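How to run a table-clearing test on a two-arm robot (and what to beleive afterward)

14 May 2024. Updated, the old version had the scoring wrong.

People keep asking whether machines can do dishes yet. Short answer: bits of it. Long answer needs a test you can repeat, so this is how to set one up. Two arms, one table, one tray. Assumes your arms already move and you can record a run. If not, start with Aurora Moreira's setup page and come back.

What you need

Two arms with parallel grippers, clamped down.
A tray with a rim.
A plate, a bowl, a mug. Things you don't mind losing.
Fork, spoon, knife.
Spreadsheet. Paper is fine too.

Skip glassware for now. Skip anything your mother gave you.

Step 1. Pick the chore and write it down

One sentence. "Everything ends up on the tray, nothing falls." If it takes two sentences you've got two chores. "Set the table" is a terrible one, everybody sets it differently and you'll spend the afternoon arguing about forks.

Decide now what counts as done. Fork on the tray but hanging over the rim? We say fail. Radix says pass in their write-up, so their scores and ours don't compare. Pick one and stick to it.

Step 2. Lay it out

Tray toward the back, cutlery in front of it, handles toward the front edge. Bowl goes on the plate the way a person would leave it. Mug close by, handle pointing left every time. Leave part of the tray free or there's no place to put anything down. 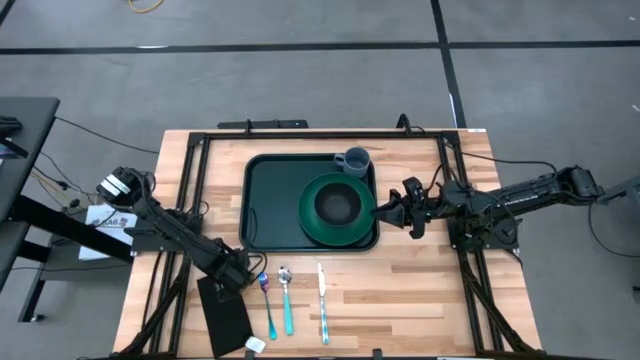 Step 3. Check reach before you check anything else

Drive each gripper by hand to every item. Slowly. Then to all four corners of the tray. If one arm can't get to the far corner, move the tray, don't move the arm. Moving the arm means recalibrating and there goes your morning.

Look at the cables while you do this. A loop at the wrist needs slack at full stretch and it must not drag through the cutlery. Tie it back if it does.

Step 4. Do it yourself first

Run the whole chore by remote, start to finish, a person on the controls. This is your ceiling. If a person can't pick up the knife through those grippers then the software won't either, and you've saved yourself a week. Lourenço Sampaio ran ours. Cutlery flat on a hard table is the worst of it: thin, shiny, hardly anything to get a fingertip under. Come in from the side of the handle, close low, lift straight up.

Do this until it's boring.

Step 5. Run it for real

We do 200 runs per chore. Fewer and you're mostly measuring luck. Put everything back in the same place between runs, then for a second batch shift each item a little. The second batch is the one that matters, kitchens are not taped out.

Write down every run, including the ones where somebody bumped the table. Mark those, don't delete them.

Step 6. Score by item, not just by run

A single pass/fail hides everything. Our February batch was 246 runs in the end (we lost track and kept going) with 887 separate pickups logged before we gave up on logging the mug. Bowls good. Plates okay once the bowl's off. Forks poor. Knives worse. An overall number would of told you none of that.

Columns we use: run, item, which arm, picked up y/n, put down y/n, seconds, notes. Notes is where the useful stuff is.

Step 7. Strip it down when something fails

Don't retry the full layout ten times hoping. Take things away.

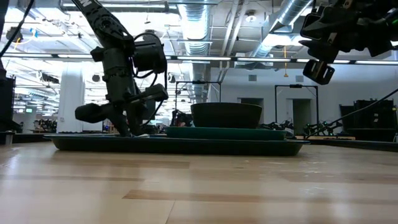
Most failures come down to one of three things, and you can find out which in an hour: the arm is in the wrong spot, the fingers close wrong, or the approach clips whatever is next door. So take the cutlery out and work with one dish. A bowl with a broad flat rim like this one is a good choice, there's something to pinch and it stands well above the tray, so the fingers have room to come down. Get that to work from several starting heights. Then add the next dish. Cutlery last, always.

If the fingers slip, try the Pladismont pads before you touch the force settings. Hoxha ones are cheaper, wear out faster.

Step 8. Compare with a person

Same layout, same rules, stopwatch. It's a bit depressing. Do it anyway and put it in the table.

So can they do chores yet?

A known dish, on a known table, nobody in a hurry: yes, a fair amount of the time. A heap in a sink with water and a stuck spoon: we have not got close. Shop floor is easier, because somebody already put the parts where they belong. Standarwood have theirs sorting cut pieces all day, and the pieces are all one shape.

We're aiming for 2000 runs before we say anything stronger. Sheet template is on the downloads page, tell me if the formulas break again, column F usually.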